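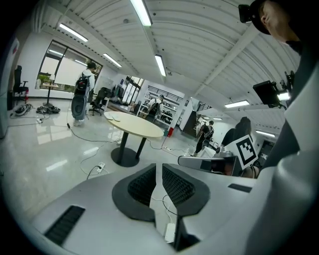 # Scene shop notebook, April: Birance, house curtain and bar unit

Morning, 7:40 start. Kindudgate load-in moved up a week, so the bar unit has to be finished before the painters get the floor. Put the curtain track on the long bench and the bar unit by the loading door.

## Traveler track

The show curtain for Birance runs on the old track from the Ormsby production. It was stored in lengths with the carriers still inside. Took all the carriers out and laid them in a row. Six have flat spots on the wheels and won't roll under load. Pulled those and put them in the scrap bin so they don't get mixed back in.

Wiped the inside of the track with a dry rag first, then a rag with a little denatured alcohol. A lot of gray dust and old wax came out. Somebody used candle wax on it at some point. It works for a weekend and then picks up lint. Please use the dry silicone from the yellow cabinet and go light.

Joined the first two lengths with the splice plates. The joint had a lip you could feel with a fingernail. Loosened, pushed both ends against a straight bar, tightened from the middle out. Lip gone. The last splice is still bad. One plate is bent, and I couldn't get it flat in the vise to where I trusted it. Ordered a new one from Fastach along with replacement carriers. They quote 3 working days. If it's late we can hang the track short for tech and add the last length before opening, but then the offstage stack shows from the side seats.

Pull line: the old one is glazed where it goes through the head pulley. Replacing the whole run, not splicing. New line is on the hook by the door with a tag. Don't cut it yet. The Kindudgate drawing shows the operating side as stage left and the email says stage right, and the lengths are different.

## Bar unit

Act one bar turns into the act two bedroom. Front face swings down on a piano hinge and becomes the foot of the bed. Idea is fine on paper. On the first full swing the face hit the caster plate and stopped short of level.

What I tried:

- Moved the hinge up by the thickness of one ply. Clears the caster but leaves a gap at the top that the audience will see as a black line.
- Put the hinge back, swapped the front casters for the low ones off the Ormsby piano wagon. Clears, gap closed. The unit now sits with its nose down.
- Shimmed the front caster plates. Sits level and still clears, barely.

Going with the third. The shims are scrap maple, glued and screwed. If anybody changes the casters later, the shims have to change with them. Wrote this on the underside in marker too.

Rolled it the length of the shop and back with the face locked up. Pulls to the left. Swiveled the casters by hand and one is stiff. Cleaned hair and thread out of it and it's better but still not right. Rolled it again with sandbags where the bottles and glassware will be, and the pull was less. May be good enough for a scene change where it only travels one way. Check again on the real deck, which has a slight slope toward the house.

The latch for the face is a plain barrel bolt at the moment. The cast has to work it in a blackout, in gloves for the act one party scene. I don't like it. Mocked up a turn latch with a longer handle from a cabinet door, tried it with work gloves on. Easier to find in the dark, but it can be knocked open by a hip. Could recess it. Leaving both on the unit so stage management can try them at the first rehearsal with furniture and pick.

## Weight

Put the bar on the floor scale without dressing. The deck plan limits any rolling unit to 800 pounds including people on it. We're well under with the unit alone, but the choreography has dancers standing on the counter in the second number, and nobody has given us a final count. Sent a note asking for it. Until there's an answer, treat the counter as not rated for standing. Taped a sign on it.

Added a center leg under the counter in the meantime. It sits back from the front edge so it won't be in the way of the stools. Jumped on the counter myself next to a wall, one person, no movement at the joints. That isn't a test of anything except one person jumping.

## Sound and electrics in the unit

The bar sign lights up, and there's a small speaker inside for the jukebox effect. Both have to be on battery, no cable to the wings. Speaker fits behind the bottle shelf. With the plywood back on, it sounded like a radio in a bucket. Cut a slot pattern in the shelf back and covered it with black speaker cloth. Much clearer from the far end of the shop. Sound department will want to hear it in the room before they sign off, so the cloth is stapled, not glued.

Sign: flickered whenever the unit went over a bump. Traced it to the connector at the battery tray. Replaced it with a locking one and tied the wire down on both sides. No flicker over the same bump after that. The bump is the threshold strip at the loading door, if anyone wants to repeat it.

Battery run time still not measured. Start it on a full charge at lunch and write down when it dims. The act is long and the sign stays on through the interval.

## Paint samples

Three browns on the offcut leaning by the sink. The designer's note asks for "old varnish, not chocolate." The middle one is closest to my eye under the work lights, but it goes red under the warm gel. The left one looked dull in the shop and right under the gel. Don't choose from the shop lights.

Sealed half of each sample with satin and half with flat. Satin shows every roller mark. Flat shows shoe scuffs. With people dancing on the counter I'd do flat on the faces and satin on the top only, where it can be wiped between shows.

## Afternoon, 4:15

Back of the bar unit closed up and screwed. Screws, no glue, so we can get at the battery tray from behind. Marked the two panels A and B and drew a line across the seam for alignment.

Curtain bag came down from storage. Opened it and checked the top hem. Webbing is sound. Several grommets have pulled and the ties are a mix of cotton and something slippery that won't hold a bow. Replace all the ties with cotton. There's a water mark low on the offstage edge that might disappear in the fullness. Hang it before deciding anything.

## Open items

- Operating side for the curtain: left or right. Need it in writing.
- Splice plate and carriers from Fastach.
- Dancer count for the counter.
- Stiff caster. Take one off the spare platform if it's the same bolt pattern.
- Latch choice.
- Battery run time.
- Flame certificate for the curtain. The copy in the Ormsby folder is too faded to read, and Kindudgate wants it before load-in.
- Return the borrowed clamps to the metal rack. Count on the rack card is 7.

Left the compressor drained and the long bench covered. Track is lying on the bench with the ends taped, please don't stack lumber on it.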